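Fri 7 June – Wornau cell, gripper check

Left gripper was closing late on the dustpan handle. Reseated the connector at the wrist and set the force down to 35.
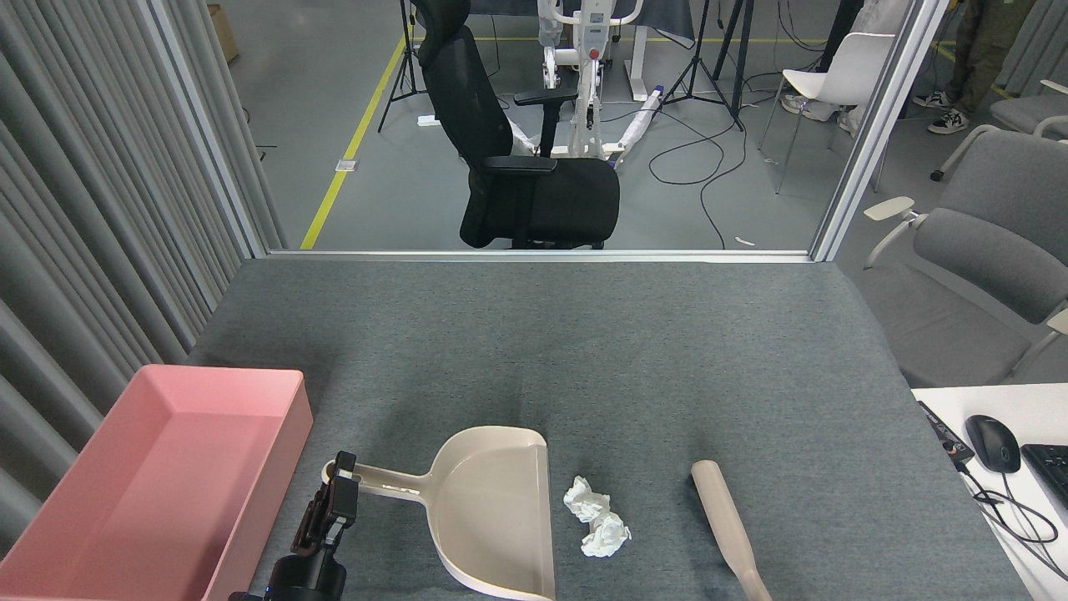

Speed limit stays at 30 until Yeon send the new pads. Cleaned the fingertips, both sides, and checked the coupling screws. 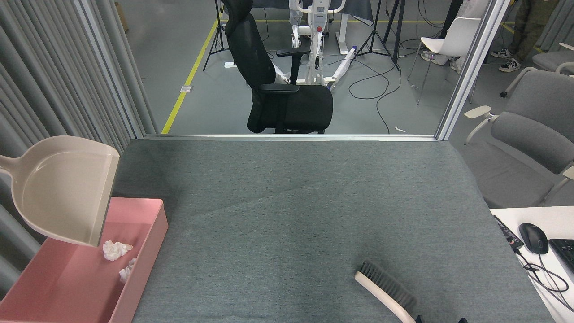

Felt cover needs pulling tight again before the next long run.

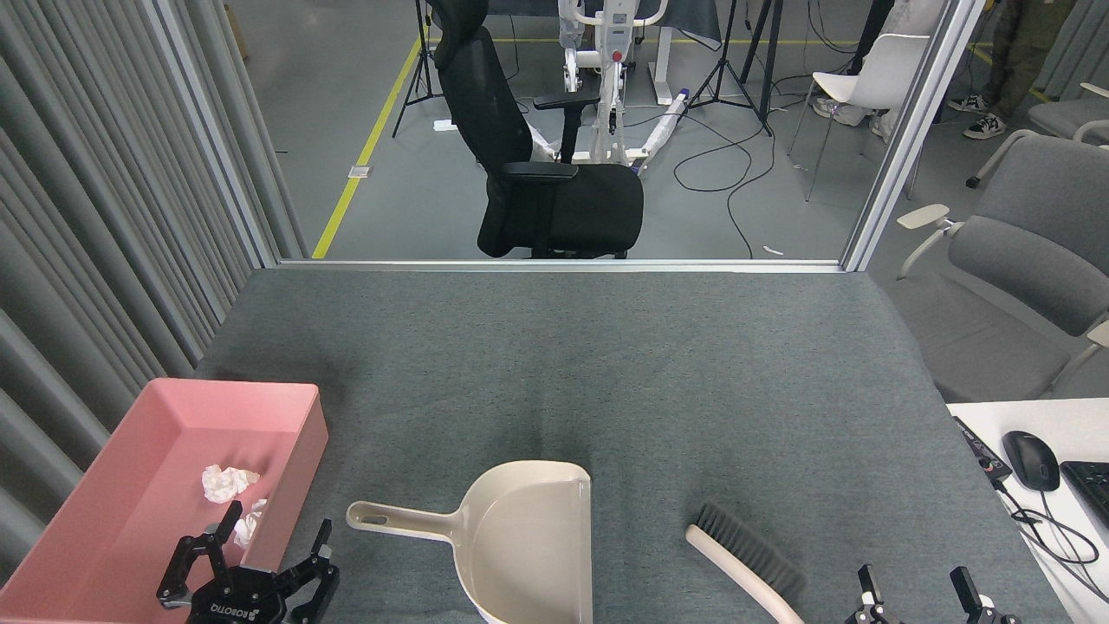

Logged as job 121. The left one is the Robotiq with the white lettering on its base – quote that when ordering pads. Right one to do in July.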